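The Slow Road to Sourdough

I killed my first starter in June, and I'm still a little sad about it.
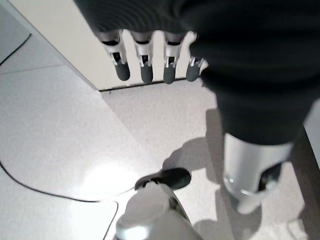

It had come to me in a jam jar from my neighbor Hazel Halvorsen, who has kept hers going through two moves and a divorce. I fed it for 3 weeks, then went camping and left it on the windowsill. You can guess the rest (the smell!).

So I started over, and this time I signed up for the Saturday class at the Dunleavy bakery in Gostton. Jacinto Espinoza teaches it, and he doesn't let anyone near a scale until they've stuck both hands in the dough. I loved that. Mine was a sloppy mess and he told me to leave it alone for half an hour and go drink coffee, so I did, and when I came back it had pulled itself together into something smooth and stretchy.

My kitchen sits at 70 degrees most of the year, so everything takes longer than the books say. I used to fight it with the oven light and warm towels. Now I mix after supper, go to bed, and bake before work. The crust still comes out too dark on one side, and my husband eats that end first.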